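Ninevach Housing
Home | Repairs | Your Home | Cleaning Robots | News | Contact us
Print this page | E-mail this page

The bathroom robot and the dropped brush: your questions

Many of you have written in since the trouble with the cleaning robot in December, and I've tried to gather the commonest questions on one page. If yours isn't among them, do please ring or write, and one of us will get back to you (it may take a day or two, as there are only a few of us in the office).

What went wrong in December?

The robot dropped its toilet brush part way through a clean in one of the upstairs flats, and then carried on as though it were still holding it. It went through all the scrubbing movements with nothing in its fingers, marked the bathroom as done and tried to move off. The brush had rolled under one of its wheels, and there it stuck until Bernice Mahama came up and pressed the stop button.

Was anybody hurt?

No, I'm very glad to say. The tenant was in her kitchen with the door shut, just as we ask, and the only damage was a scuffed skirting board, which has been repainted.

Why didn't it notice the brush had gone?

Hauke Ehlers from Sameck, who look after the robots for us, spent a good long afternoon going through the records. The fingers had closed properly at the start, and the robot only checked its grip that once. The handle was a smooth, narrow one and it slid out bit by bit while the arm was turning. With no second check, the machine had no way of telling.

What has been changed?

Two things, mainly. The brush handles now have a thick foam grip, and the robot checks its hold every time it lifts the brush as well as at the start. If the fingers close further than they should, it stops where it is and sends a message to the office. Sameck ran 800 practice lifts with the new handles in their workshop before we would have the robots back in the building, and we were quite firm about that!
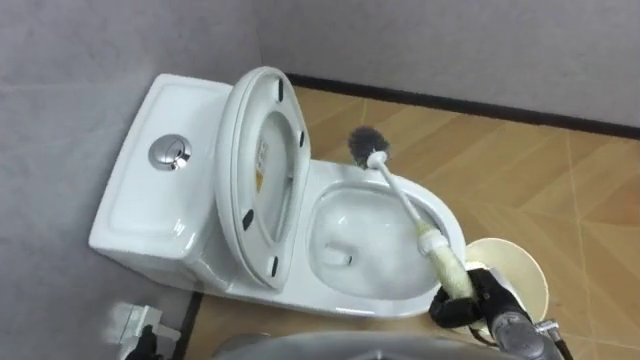 Can I be at home while the robot is working?

You are very welcome to stay in, but please keep out of the bathroom, and keep children and pets out too, until the robot has left the room. A clean usually takes 30 minutes.

What should I do if it stops half way?

Leave it be, and leave the brush where it is as well, even if it is lying on the floor. Ring the office and we'll send somebody up. If you are worried for any reason at all, the red button on the robot's back stops both arms straight away, and you won't be in any trouble for pressing it.

Can I go back to having a person do the cleaning?

Of course you can. Tell Solveig Lunde at the front desk and she will change your booking, at no charge.

Print this page | E-mail this page
Back to top | Repairs | Contact us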